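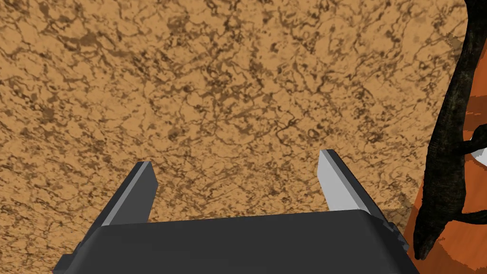 The rejected papers at the Ramside count

Posted 11 Aug 2024 by Yichen Pan

There is a leaflet going through doors in Ramside which says that 26 residents had their votes "thrown out" at the town council by-election, and that the result might have been different had they been counted. I was at the count as a counting agent for Kazimír Matoušek, who came third, so I have no stake in who won. I do have a stake in the description of the procedure, which the leaflet gets wrong in four places. This post goes through them in the order in which things happen on the night.

First, the figures. Viorica Ristić was elected with a majority of 36 over Wiremu Bolger. The number of rejected ballot papers was 26. If every rejected paper had been a good vote for Mr Bolger, he would still have lost. I put this to the person who delivered my leaflet and was told that it was "the principle". Very well, the principle.

Verification comes before counting, and the leaflet confuses the two. When a ballot box arrives it is opened in front of the agents and shown to be empty once it has been tipped out. The papers are unfolded and their number is compared with the ballot paper account, the form the presiding officer fills in at the close of poll. At this stage no one is looking at who the votes are for. The only question is whether the box contains as many papers as were issued at that station. The Akarcombe sheets were filled in by hand, with the expected figure on the left, the found figure in the middle and a column on the right for remarks. One of the Ramside boxes was out by a single paper on first pass. It was done again and found to agree, two papers having stuck together along the fold. The leaflet calls this "a discrepancy that was made to disappear". The sheet has the first figure struck through, the second beside it and the initials of both counters, which is what a correction ought to look like.

Postal papers are opened at earlier sessions which agents may attend, and they may not be counted on their own. They have to be mixed with the contents of at least one ballot box from a polling station. The purpose is secrecy. The leaflet says the postal votes were "mixed in so they couldn't be checked". They had been checked before that point, against the statements returned with them, and the total verified separately. I attended one of the two opening sessions and would recommend it to anybody who thinks the process is exciting. 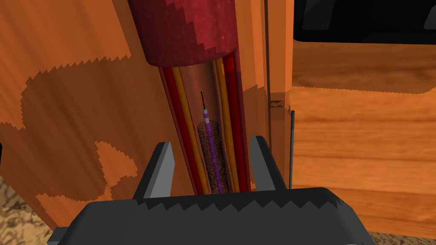 Once mixed, the papers are sorted by candidate, face upwards, and made up into bundles. Akarcombe uses bundles of 50, each checked by a second counter, with a slip on top carrying the candidate's name. Ten bundles go to a tray, making 500. An agent is allowed to watch all of this from across the table and may ask for a bundle to be flicked through again. I asked twice. What you want as an agent is something like the cutaway vessel model, closed and solid red at the top but sliced open lengthwise below it so that the layers between the walls can be looked at. A bundle with a slip on it is the closed part. The recheck is the cut. A count where agents could see only the slips would be perfectly tidy and I would not trust it.

While sorting, the counters set aside any paper they are unsure of. They do not decide anything. This is the leaflet's third error, where it says that "council staff chose which votes to reject". The counters place the doubtful papers in a separate tray and the returning officer, or a deputy acting for her, goes through that tray with the candidates and agents standing beside the table. In Ramside the deputy was Junhao Xia, who held each paper up, read out the ground he had in mind, and waited. It took a long time and I thought he did it properly.

There are four grounds for rejecting a paper at an election of this kind:

No official mark.
Votes for more candidates than the voter is entitled to vote for.
Writing or a mark by which the voter can be identified, other than the printed number.
Unmarked, or void for uncertainty.

At Ramside there was one seat, so a voter had one vote. Nine papers were rejected because the voter had used more than one. That is a high share of the total and I think there is a simple explanation: the previous election in the ward filled three seats, and people voted the way they had last time. The instruction at the top of the paper does say to vote for one candidate only. It is also in the notices inside the booth. If the authors of the leaflet want a useful campaign they could ask for that notice to be printed larger and placed at eye level at every station.

One paper was rejected under the identification ground, the voter having signed it with what seemed to be a full name. None lacked the official mark. All the others were blank or void for uncertainty, and most of those were blank. Several had remarks on them. A remark does not spoil a paper by itself. If the intention is clear and the voter cannot be identified, the vote stands, and it also stands if the mark is a tick, a circle or a smiling face instead of a cross, or if it is in the wrong part of the row. I saw a paper with a long complaint about the bus shelter and a firm cross beside Mrs Ristić. It was allowed, and Mr Bolger's agent agreed with that. 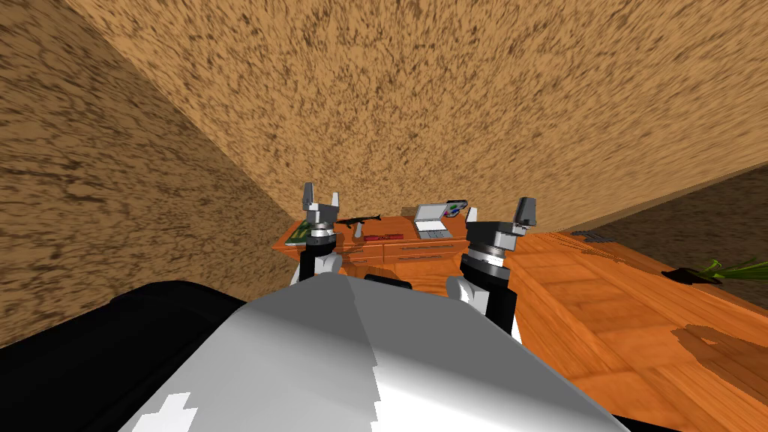 Two robot arms, both raised, grippers open.

An agent who disagrees with a rejection can object. The returning officer must then add the words "rejection objected to" on the paper. This changes nothing on the night but leaves a record. I heard two objections, both from Mr Bolger's side, both on papers with a faint line in his row that might have been a vote and might have been the pencil slipping. I would have allowed one of them. Mr Xia did not, and his decision is final unless it is overturned on an election petition. The leaflet does not mention that its own side had only two objections to make, although the person who made them is named on the back as its publisher.

The fourth error concerns the recount. The leaflet says one was "denied". A candidate or election agent may ask for the votes to be recounted, and the returning officer may refuse if in her opinion the request is unreasonable. The provisional figures were shown to the candidates and agents before the declaration, at the side of the hall, and we were asked whether we were content for the result to be declared. Mr Bolger's agent asked for his own candidate's bundles to be checked again. They were checked, all of them, and the figure did not move. He was asked a second time whether he was content and he said yes. I was close enough to hear this. A bundle check is less than a full recount and there is a fair argument that a majority of 36 justifies the full version. He did not make that argument when it was open to him.

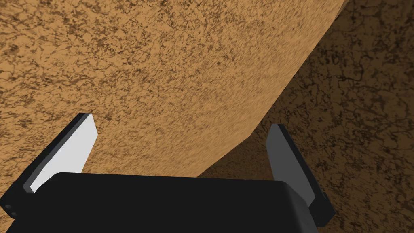
What remains is the petition. It has to be presented within three weeks of the election, it needs security for costs, and it is heard by an election court. These are serious hurdles and I do not think they are well designed for a town council seat. A person with a reasonable grievance about two pencil marks is not going to risk thousands of pounds on it. I would support some cheaper form of review for parish and town elections, perhaps limited to a second look at papers marked "rejection objected to". That would need a change in the law, and a letter to the MP would be a better use of paper than the present leaflet.

A correction to my own earlier post while I am here. I wrote in November that agents are entitled to a copy of each verification statement without asking. They are entitled to a copy, but they have to ask. Mr Matoušek pointed this out to me in the car park, and I asked for ours on the night and got it. It is two pages long. The rejected paper statement, with the number under each ground, is a public document and can be seen at the town hall or requested by email from the elections office.

I will not be putting the leaflet up here in full. If you live in Ramside you have probably had two copies. If you were at the count and remember any of this differently, write to me and say which table you were standing at.

We use cookies to remember your reading preferences. By continuing to read this site you accept their use.

Contact: use the form on the About page. © Yichen Pan. Text may be quoted with a link. Back to top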